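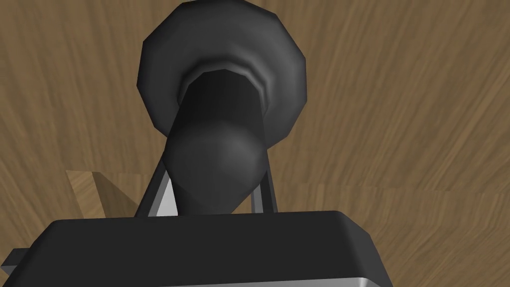 Since April I am asking everybody the same question, at fairs, in kitchens and in the back rooms of shops: can a machine already do the small work that we do with our hands without thinking? I mean putting away the dishes, filling a shelf, hanging up a pan. The films from the manufacturers say yes. My own answer changes from week to week. Most of the work is today tried first in a computer scene, and there you can see very well where the difficulty sits. Two thin gray fingers hold the stem of a dark object at its thick round part, and above them is a disc wider than the stem. A child would take such a thing without looking. For the machine it is a real question where to put the fingers, how hard to press, and what the heavy end will do when the arm begins to turn.

This page belongs to my gallery "Work at Hand", which I keep for the readers of our repair club in Grernham. Click on the picture to make it larger. The notes under it are longer than in my other galleries and I hope you will forgive me this.

Gripping with two fingers
Round things are difficult for flat fingers. The contact is only a narrow line on each side, and the object can turn around this line like a door on its hinge. When I dry a ladle I hold it with the whole palm and three fingers, and the thumb corrects all the time. Two fingers have no palm. In my opinion this is the first reason why the dishes are still ours.

Simulated wood, real wood
In the computer the tabletop has a grain but you can not get a splinter from it. Also there is no grease, no crumbs and no drop of water under the cup. Uchenna Ezeani, who programs such scenes and was very patient with my questions, told me that friction is for her the most annoying number of all. If she sets it too high, everything sticks to the fingers and the result looks wonderful. If she sets it too low, nothing can be lifted. The kitchen has no such number, it has a different one every minute.

What I was told about success
For the Rilo arm she gave me one result which I may publish. In a simulated kitchen task (pick up, turn, put down in a marked place) they made 3,000 tries during one night. I asked how many were good and she said the question is wrong, I should ask how many were good with an object the program had not met before. For this they had a separate list of 204 objects, and the list was the part which gave them bad sleep. I found this a fair answer, and more useful than a percentage.

Dishes
Not yet, at least not in a normal house. Plates which stand in a rack at equal distances are possible, I have watched it. Slow, but possible. A sink where a knife lies under a bowl and the bowl is inside a pot, this I have not seen done by any machine without a person standing near the stop button.

Filling shelves
Here I am more optimistic. At Fuchs, the hardware shop on the market square, the boxes are all of the same kind and have a straight front. Gebhard Wieser has worked in the stockroom there for a long time and he let me stay a whole morning. He thinks a machine could do the screws and the paint cans now, and the garden tools never. "A rake does not want to be stored," he said. I watched him carry four of them under one arm and open the door with his foot.

Laundry
I leave it out on this page. Cloth is a subject of its own and I don't understand it enough. Dondorel has promised me a visit to their test room and I will write when I have been there.

Hanging up and putting away
This I would like to see solved first. It is boring work, it comes back every evening, and for people with bad shoulders it hurts. My mother has her pans on hooks and can not reach the upper row anymore. A machine which does only this one thing, slowly, while she reads the newspaper, would be welcome in her kitchen. She asked me only if it is loud.

Corrections
In the first version of this page I wrote that a wider grip is always safer. Two readers wrote to me that this is wrong, because a wide grip needs more free space around the object, and in a full cupboard there is no such space. They are right and I have taken the sentence out.

If you work with such machines, or if you have one at home and are willing to show me, please use the contact form. I answer in English or German.

Last changed on 9th June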